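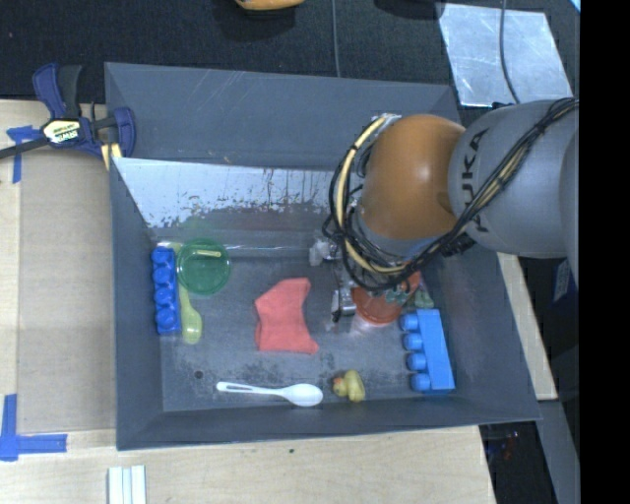

Photo: Adi Santoso

The gatehouse at Larkham: structure and phasing
Speaker notes, February session

Opening

Thank Chinyere Onyeka for the introduction. Handout is the ground plan and the long section. Ask people at the back to share if copies run short.

Scope of the talk: the standing gatehouse only. The curtain wall west of it was covered by Ibrahim Okafor in the previous session and I will refer to it only where the two meet. No discussion of the chapel.

1. Position and plan

The gatehouse stands on the north side of the enclosure, where the ground falls away to the stream. Two drum towers flank a central passage. The passage is 49 feet long from the outer arch to the inner arch. It is not quite straight. The rear third turns slightly east, and the vault ribs have been cut unevenly to take up the difference.

Refer to ground plan. Point out the guard chambers on both sides, each entered from the passage by a single door near the inner end. The west chamber has a fireplace. The east chamber has none, and no flue was found in the wall when the plaster came off.

Wall thickness at ground level is greater on the outer faces than on the faces toward the courtyard. Above the first floor the difference disappears.

2. Masonry

Three types of facing stone.

Type A is a gray sandstone in squared blocks, laid in even courses with thin joints. It runs from the foundation to the sills of the first-floor windows in both towers.

Type B is the same stone in smaller, less regular blocks. The joints are wider and have been packed with slate. It continues to the wall-walk in the west tower only.

Type C is a yellow limestone, and it appears in window surrounds, the inner arch, and the whole upper stage of the east tower. The nearest known source is the old quarry at Romthorpe.

The break between A and B is visible from outside. Stand at the foot of the west tower in the late afternoon with the light coming across the face. The break rises one course as it goes around the drum.

3. Phasing

Phase one: both towers to first-floor level, and the passage walls without a vault. Timber floor over the passage. The joist sockets survive on the west side, blocked with Type B stone. That blocking is the main evidence for the order of work.

Phase two: west tower raised to full height. Passage vaulted. The portcullis slot belongs here. It cuts through Type A stone, and the cut edges were never dressed.

Phase three: upper part of east tower in limestone, larger windows, new inner arch. The stair in the east tower was rebuilt at the same time and its newel is limestone from bottom to top.

Nobuhle Moodley has argued for a fourth phase covering the parapets. I would leave them in phase three. The mortar is the same under a hand lens, though only the south parapet has been sampled. Say this plainly and move on. She may want to reply in questions.

4. The stairs

West stair turns clockwise going up, east stair counterclockwise. Don't get drawn into swordsmen. The east stair door opens off the courtyard and the direction follows from where the door had to go.

Treads in the west stair are worn to the point that two have been turned over and reused. Check head height at the second landing if anyone plans to visit.

5. The recording work

Carried out by Tobiloba Osagie and a small team over two seasons. Every facing stone on the two outer elevations was drawn and numbered: 2,483 stones in total, of which 1,605 are Type A. Mason's marks were found on 92. All the marks are on Type A stone except a single arrow on the inner arch.

The marks fall into two groups. One group occurs only in the west tower, the other in both. The simple reading is two gangs working at once, with one of them moving across as needed. The sample is small and I would not press it.

Drawings are at 1:20. The full set is with the Dauda collection and can be seen by appointment. The index is keyed to tower, stage and course, in that order.

6. Condition

Limestone on the north face of the east tower is losing its surface. Cement pointing from an earlier repair holds water behind the joints. Recommended treatment is removal by hand and repointing in lime. No power tools on the window surrounds.

The passage vault is sound. One rib near the inner arch has a crack, monitored, no movement between the last two readings.

Questions

Likely ones: date of the portcullis slot, access to the roof, whether the drawbridge pit will be excavated. On the last, there is no permit at present.

Collect spare handouts on the way out.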